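My mother-in-law gave the machine until lunch.

That was the deal. Halina Kaczmarczyk has run the back room at Tokarz, the secondhand kids' clothes shop in Lorkside, since before I married into it, and she folds a pair of shorts the way other people blink. I was the one who'd signed us up for the Skodent trial. So on Saturday I came in early, put the kettle on, and set out the first thing off the pile.
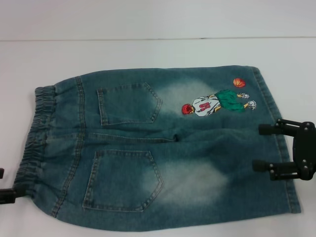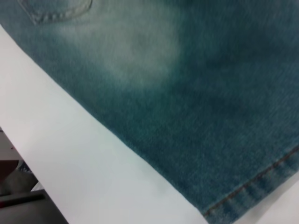

"Elastic waist," Halina said, not even looking up from her tea. "It won't like elastic."

"It's been trained on elastic."

"Who trained it?"

I said a company called Skodent, and she made the noise she makes when somebody brings back a coat with gum in the pocket.

I should say we get something like 500 pieces on a good weekend in May, when everybody's clearing out the winter stuff, and every one of them has to be checked, folded, tagged and shelved. I used to do it with Halina at the long table until my wrists gave up. Leszek Bielecka, who sold me on the trial (he's my cousin's husband, and he could sell you your own shoes), told me the arms had practiced on 2,000 garments over in Skondodholm. I repeated this to Halina. She asked how many of them had been worn by a child.

Anyway, we watched. You wouldn't believe how quiet it gets in a room when two women are watching a machine think about a hem! It took hold, let go, took hold again. The waistband bunched up and it smoothed it back down, sort of, and then it went at the legs from the wrong side and I found myself leaning to the left as if that would help.

"Other one," Halina told it. "Take the other leg."

It took the other leg.

"It can't hear you," I said.

"Well, somebody had to tell it."

Thirteen minutes, start to finish, for one pair. Halina had done most of a basket by then, with one hand, more or less out of spite. But she got up and went over to look, and she lifted a corner of the fold and pinched it – the way she pinches mine – and put it back down without redoing it. I've worked beside her for years and she redoes everything of mine.

"The thirds are crooked," she said.

"A little."

"And it didn't check the pockets. You always check the pockets."

Then she pulled the next pair off the pile, shook them out and laid them on the table, and went to see if there was any more hot water.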